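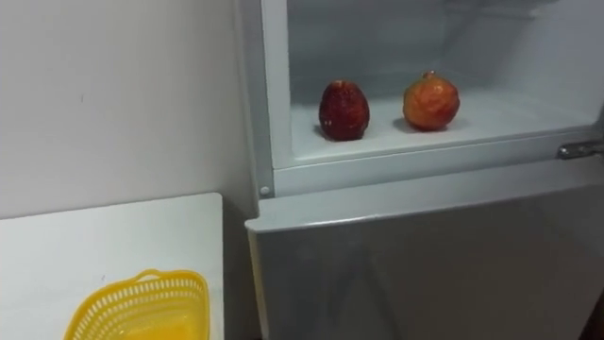 The review group at Wuromholm replied that the hide glue results could not be accepted in their present form, as the notebook did not state how long each batch had stood between soaking and heating. The remark was made on the first draft of the September summary. It is correct, and the entries below have been rewritten with the standing times included where they were recorded.

Workshop notebook, September
Subject: hide glue, gel time and joint strength, spruce and maple test pieces

Background. The workshop currently uses one grade of granular glue, supplied by Undimance, for all instrument repairs. Two complaints of early gelling were received from the bench during the summer. The purpose of the series is to decide whether the mixing ratio should be changed or whether the wood should be warmed before application.

Preparation. Granules were weighed dry and covered with cold tap water. Batch A used 200 grams of water to 100 grams of glue. Batch B used 300 grams of water to 200 grams of glue. Batch C followed the Venkataraman table, which calls for a thinner mix for broad surfaces such as a top or a back. Batches A and B stood overnight. Batch C stood for 3 hours only. The standing time for the repeat of batch B was not written down, and that result has been struck from the table.

Heating was done in the water bath. The lid was kept on except when stirring. The skin that formed on batch B was removed before use and weighed, and a correction was made for it in the worksheet.

Gel time. Batch B gelled on the brush before the second piece could be coated. Batch A allowed one full joint to be closed without hurry, provided the wood had been warmed. On unwarmed maple it gave less working time than expected, and the clamps had to be set out and opened to width beforehand. Batch C gave ample time on both woods.

Joint strength. The test blocks were loaded in steps to a limit of 1000 newtons on the Prusness frame. Batch A on warmed spruce held to the limit. Batch A on unwarmed maple failed along the glue line, with very little wood fiber on either face. Batch C held on spruce, but one maple block slipped at the second step. The faces of that block had been planed by a different hand and may not have been flat. It is to be repeated.

Storage. Unused glue was poured into shallow trays, gelled, cut, and labeled with the batch letter and date. No portion is to be reheated more than twice. Glue with a sour smell is to be discarded regardless of its date. Colleagues are asked to use pencil on the labels, as the ink runs.

Open points. The thermometer in the water bath reads lower than the one from the varnish room, and the two need to be compared in the same bath. The maple blocks for the repeat have been cut and are resting on the rack beside the band saw. Wuromholm has asked for the humidity record for the same period, which will be copied out and attached to the revised summary.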